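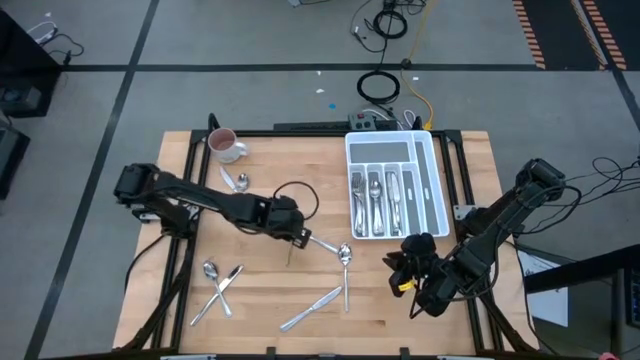
Why does a cutlery tray have more compartments than there are kinds of cutlery in the drawer? The spare compartments take the things that don't stack - peelers, tin openers, serving spoons - and they stop those items ending up on top of the forks.

Speaker notes - Sorting and Storing Everyday Cutlery
Zirkivell kitchen storage day, October, afternoon slot
20 minutes plus questions

Opening (2 min)

Leave the first slide up while people sit down. Forks, spoons and knives each have a slot, and the fourth narrow slot is empty. So are the wide compartment across the top and the long one down the side. Ask the room what they would put in the empty ones. Take a few answers and move on.

State the scope: domestic and small canteen drawers. No sharp knives, no catering dispensers. Those are covered in the morning session and I will not repeat it.

Part one: the slots (5 min)

Narrow slots work for cutlery because the pieces nest. Forks nest in forks, spoons in spoons. Table knives do not nest but lie flat alongside each other if they all point the same way.

Direction. Forks and spoons on the slide have tines and bowls at the far end. The handle is then the first thing the hand meets. This matters more in a shared kitchen than at home, where whoever empties the dishwasher has usually picked a direction and kept to it.

Order. Forks, spoons, knives from left to right is common but there is no rule. Pick one and keep it the same in every drawer on the premises. The MacPherson canteen had three drawers with three orders, and teaspoons turned up in all of them.

Depth. A slot is full when the top piece sits level with the divider. Past that point the stack slides when the drawer is opened quickly. If you are over, take pieces out. Do not start a second stack in the next slot.

Part two: the wide compartments (5 min)

The crosswise compartment suits anything too wide for a slot: serving spoons, a fish slice with a short handle, salad servers. The long side compartment suits anything too long: bread knife in a guard, tongs, skewers.

The usual fault is treating either one as overflow. Once loose teaspoons go in, the batteries and the string follow. Suggest leaving one compartment empty for the first month and seeing what people ask for.

The fourth narrow slot is normally for teaspoons. If the household has no teaspoons worth mentioning, leave it clear or use it for cake forks.

Part three: liners (3 min)

The tray shown is white plastic with grey liners. General points on liners only:

A liner cuts noise and stops pieces creeping forward. It also holds crumbs. Lift it out and wash it when you wash the tray. Dry both fully before putting them back - water trapped under a liner leaves marks on the base.

A liner cut slightly too large will lift at the corners and catch fork tines. Trim it or replace it.

Part four: worked example (4 min)

The Faten community kitchen. Stock before sorting was 216 pieces in one deep drawer with no divider. We removed bent forks, odd handles and anything with a split rivet, and came down to 140. Those went into trays by type.

Method, read it out slowly:

Empty the whole drawer on to a clear surface. Wash the tray while it is out.
Sort into piles by type, then by length within each type.
Fill the slots, handles towards you, and stop at the divider.
Put the large pieces in last.
Box the remainder and label it with the month.

Romov used the same method with shallower drawers and had to leave the serving spoons in a jar on the worktop. Acceptable. A mug will do the same job if it is heavy enough not to tip, but check the handles do not foul the cupboard door above.

If asked about measuring a drawer: inside width, inside depth and clear height with the drawer closed. Clear height is the one people forget. Measure at the front rail, where it is usually lowest.

Closing (1 min)

Handout is at the back of the room, one side of A4, with the sorting steps and the measuring diagram. Spare copies go to the Zirkivell desk.

Questions I expect

Expanding trays: fine, but check for a gap at the join where teaspoons can slip under.

Wooden trays: fine if kept dry. Wipe, do not soak.

Vertical holders: faster to fill, harder to keep clean at the bottom. Not covered today.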